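Plerkholm Discography Dataset, README

Version 3, updated in March. Maintained by Benjamín Farías, with corrections by Eulalia Godoy and Valentina Riquelme.

What is in this package

This dataset collects the recordings of the band Plerkholm, from the first demo cassette to the last live album. It has 561 rows, one row for each track on each release. The same song can have many rows, for example a studio version, a single edit and two live versions. The number of different songs is 148. From these, 136 were released officially and the rest are known only from demos and radio sessions.

I started the list for myself, when I wanted to know which version of the song "Deria" I had on an old tape. After some years other fans sent me their own lists, and it became necessary to put everything in the same form.

Files

releases.csv has one line for each album, EP, single or cassette
tracks.csv is the main table, with the 561 rows
people.csv lists the musicians and guests
notes.txt has long comments which did not fit in the tables

All files are UTF-8 with comma as separator. Titles which contain a comma are inside double quotes. Please be careful if you open them with a spreadsheet program, it likes to change track lengths like 3:47 into a time of day.

Columns of tracks.csv

track_id: a number which never changes between versions
release_id: connects to releases.csv
title: as printed on the sleeve, including printing mistakes
title_norm: the title in the corrected form
length: minutes and seconds, measured from the recording when I had it, otherwise copied from the sleeve
length_source: "measured" or "sleeve"
lead_vocal: connects to people.csv
version: studio, demo, live, edit, session
confidence: 1 to 3, see below
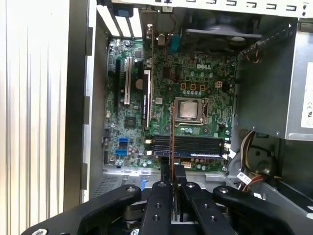
The confidence value says how sure we are that the row is correct. A 3 means that one of us has the release at home and has listened to it. A 2 means that we have seen photos of the sleeve or received a full list from a collector. A 1 means that the information comes only from a magazine, a fan letter or somebody's memory. There are 47 rows with confidence 1, and most of them belong to the cassettes before the first album.

About the members

Innes Haldane sings on nearly everything and also plays guitar. Dardo Valdebenito plays bass from the second demo until the album "Cisternas", and he comes back as a guest on the last tour. The first cassette does not name the bass player. In people.csv this person is written as "unknown_bass_1". Some fans believe it was Haldane himself, recorded separately, but I did not find a proof, so I prefer to leave it open.

Keyboards are more difficult. On "Cisternas" the sleeve says only "keys by the band". I did not divide this credit between the members. If you make statistics about instruments, you will have a hole in that album.

Known problems

The live album "Filthorpe" exists in two pressings with different track order. The dataset follows the first pressing. The second one is described in notes.txt, but does not have its own rows yet.

The song "Deria" was printed as "Derai" on the single. The title column keeps the mistake, the title_norm column does not.

Lengths from the cassettes depend on the speed of the player. Eulalia and I measured the same tape on two decks and got a difference of nine seconds on the longest track. We used her values, her deck was serviced more recently.

Hidden tracks are counted as separate rows, and the silence before them is not included in any length.

Songs which are cover versions are not marked in a column. I would like to add this in the next version.

Changes in version 3

Added the radio sessions, with great help from Valentina, who typed all of them by hand
Corrected the vocal credits on side two of "Cisternas"
Removed four rows which were the same recording under different names
The column "quality" was deleted, everybody understood it in a different way

Use and corrections

You can use the tables for any non-commercial purpose, with mention of the dataset name and version. There is no audio here and no lyrics, so please do not write to ask for them.

If you find an error, send the track_id, the value which you think is right, and where you saw it. A scan of the sleeve helps very much. I answer slowly but I read every message. Information about the first cassette is especially welcome, also if it is only a small detail such as the color of the label or the name of the shop where it was sold.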